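The Laundry Can Wait: A Day With the Robots That Can't Do It Yet

May 11, 2023

Start with the sock drawer. Every robotics person I've talked to this spring brings up socks sooner or later. Limp, no fixed shape, half of them inside out. A machine hates a sock.

So at Trernance they don't do socks. They do blocks.

The lab takes up the back half of a former upholstery shop, two doors down from a place that sells used restaurant ovens. Coffee's bad. Karine Penner, who runs the manipulation group, met me at the door with her coat still on and went straight into it. "You're going to ask me when it does the dishes. I don't know. Next question."

Fine. Next question. What can it do?

Pick up a wooden block. Put it next to another wooden block. Spell a short word that somebody has written on a whiteboard. Sounds like nothing – until you list what's in there. Read the handwriting. Find the right letter in a heap. Get hold of it without knocking its neighbors. Set it down straight.

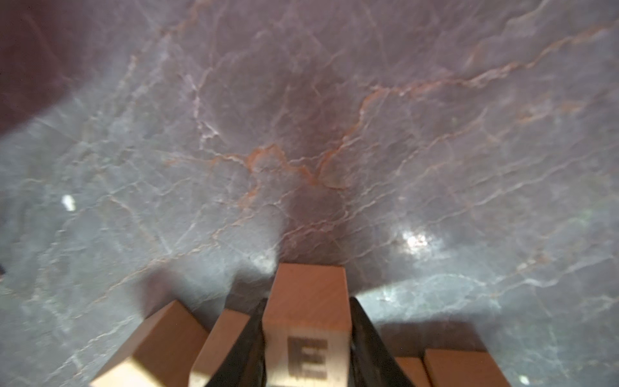
An "E" between the fingers, with other blocks close on both sides.

Penner calls this the junk drawer problem. Your kitchen is mostly things touching other things. Forks nested in forks. Mugs handle to handle. Anybody can build an arm that grabs one object alone on a bare table, and factories have had those for decades. The crowding is what kills you.

I asked for a success rate and got a long look. On a good day in April the group ran 100 trials of a short word, start to finish, and 46 came out clean. Clean means right letters, right order, no human hand going in. The rest went wrong in boring ways. A block tipped over. A grip a hair off center. Once the arm just stopped, fingers open, and sat there till lunch.

Is 46 good? For research, sure. For your house, picture a dishwasher that drops every other plate.

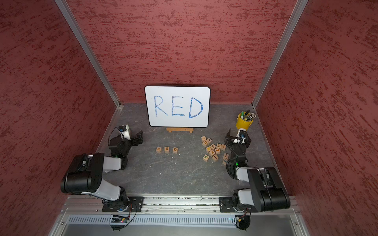
Two arms cost more than one, obviously, and for a while Penner's bosses wanted to know why she needed the second. Her answer was a jar. Try opening one with a single hand. Try folding a towel, bagging groceries, peeling tape off a box. Most chores are two-handed and people forget it becuase they've been doing it since they were three.

The trouble is the arms have to stay out of each other's way. Much of the code I was shown, scrolling by way too fast, seemed to be about not hitting yourself.

Then there's teaching. Nobody at Trernance writes out instructions for how to grab a letter. A person does the job through the arms, over and over, and the software learns from the recordings. Some 200 runs before a new task starts looking like anything, Penner says. Change the lighting and a piece of that work can go out the window. Change the table too and you may be back to square one.

The shop-floor people are less patient. I drove over to Skovton the next morning, a contract packing outfit with a loading dock and a very loud radio. They ship cosmetics, candles, small giftware. They've tried two systems for putting mixed items into boxes. The first went back. The second is called Scanlon and it's still on the floor, doing one job, which is moving filled cartons from a belt to a pallet. Same carton, same spot, all shift. It's great at it.

The packing itself is still people. Quick people. I watched a woman wrap a candle, drop it in, tuck the flap and reach for the next without looking down once.

"It's the tissue paper," the shift lead told me. Tissue paper is the sock of the packing world.
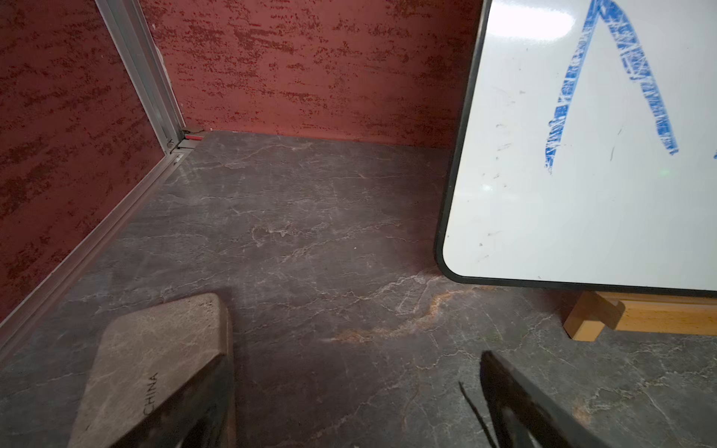
What counts as reading, though? I kept coming back to that one. A marker letter on a whiteboard is a mess if you look at it up close. Strokes wobble, the ink goes thin, there's glare. You and I see the letter anyway. The software mostly does now as well, and five years ago Penner wouldn't have bet on it. Seeing has moved fast. Hands haven't. She puts it down to data – there's a whole internet full of pictures and no internet full of what a grip feels like.

A startup called Sekarham says it'll have a laundry folder in homes soon. It wouldn't give me a date or let me see the thing run. Towels only, according to the brochure. No fitted sheets, and I notice it doesn't mention socks at all.

I put all this to Penner on the phone afterward. She wasn't snippy about the competition. She'd buy one, she said, if it did towels. She has two kids and a lot of towels.

Her own guess for a machine that can clear a kitchen table, any table, whatever's left on it: longer than the ads say, shorter than she used to think. I pushed for a number. She said she had to go, there was a run starting and the arms were already warmed up.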